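Progress report for June, cloth handling project
Prepared for Velorus by Mitra Naseri, Vusthorpe workshop

In this period we completed 1,436 trials with the two-arm robot. The plan was to finish the folding work before the end of June. We did not reach this, due to a fault in the right hand.

The fault appeared first after 300 trials. The fingers kept closing after the stop command, and the motor current stayed high. Pejman Rostami stopped the robot with the emergency button. No person was hurt. One finger tendon was damaged and we replaced it with a part from Salehi. 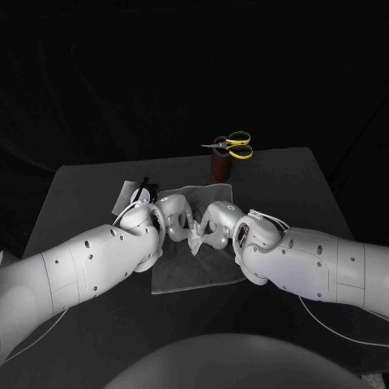
What caused the fingers to keep closing?
A loose connector in the wrist lost the position signal, and the controller continued with the last value it had received.

We have changed the software so that a lost signal now releases the hand within 100 milliseconds. The connector has a locking clip. After the repair we ran 100 trials at low speed and the fault did not return.

The Drusby site has the same hands, and the same change must be made there. We ask for your approval to send Pejman for this work, and to move the folding milestone to the next period.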